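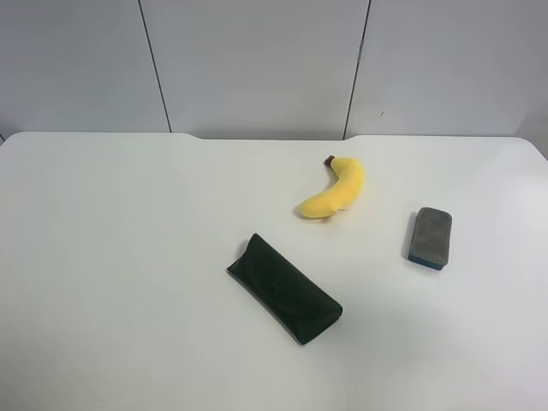 荷物を減らしたい人の、減らない旅支度

2019/6/10

来月から妹のところに10日ほど、と言いかけて、母に「ほどじゃなくて10日でしょ」と直されました。はい、10日です。行き先はトロストブリッジ。妹が向こうに住んで二度目の夏なのに、私はまだ一度も行ったことがなかったんですよね。

で、荷造りです。私は昔から荷物が多い。一泊の温泉にドライヤーを持っていって、部屋に備え付けのがあって、しかもそっちのほうが風が強かった、みたいなことを毎回やっています。今回は機内持ち込みだけで行く!と宣言したものの、スーツケースを開けて三日、まだ閉まっていません。

まず服。向こうの6月や7月は朝晩がけっこう冷えるらしくて、妹からは「カーディガン二枚、靴下は厚いのも」と連絡が来ました。日本のこの湿気の中で厚手の靴下を出すのって、なかなか気力がいりますよ。引き出しの奥から引っぱり出して、毛玉を取って、くるくる丸めて、靴の中に詰める。靴の中に詰めるのは前に友だちのロザリンドに教わったやり方で、型崩れしないし場所も取らないし、これだけは毎回ちゃんと守っています。 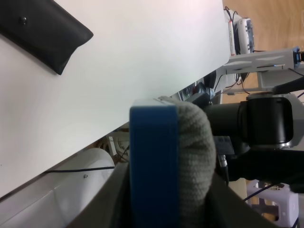 あと悩むのが細かいもの。充電器、目薬、変換プラグ、常備薬、耳栓。前はジッパー付きの袋に全部まとめていたんですが、機内で目薬ひとつ探すのに中身を膝に全部あけるはめになり、隣の席の方に耳栓を拾ってもらいました(すみませんでした)。なので今回は、飛行機で使うものと、着いてから使うものの2つに分けることにしました。分けただけなのに、すごく片付いた気分。薬をどっちに入れたかは、もう怪しいです。

お土産も問題で、妹のリクエストは「だしパックと、あのせんべい」。あのせんべいってどれよ、と聞いたら「丸いやつ」。せんべいはだいたい丸い。結局、近所のスーパーで800円分、それらしいのを三種類買いました。割れそうなので服の間にはさむ予定です。これがまたかさばる!

本は一冊だけと決めていたのに、文庫ならいいかと思って二冊目を入れ、154ページしかない薄いのを見つけて三冊目も入れました。薄いから数に入らないという理屈です。だいたい飛行機では映画を観て寝てしまうので、往復とも一冊も開かない可能性が高いんですけどね。

そういえば、途中でハシャムという町にも寄るつもりです。妹いわく「坂と古道具屋しかない」そうで、それは私にとってはほめ言葉。古いボタンとか、欠けた小皿とか、そういうのに弱いんです。帰りの荷物のことは今は考えません。

今日はこれからカーディガンを一枚洗って、干して、明日もう一回ふたを閉めてみます。カーディガン、グレーと紺のどっちにするかまだ決めていないので、もしかしたら二枚とも洗うかも。機内持ち込みだけで海外に行っている方、カーディガンって着ていくんですか、それとも詰めるんですか。コメントで教えてください。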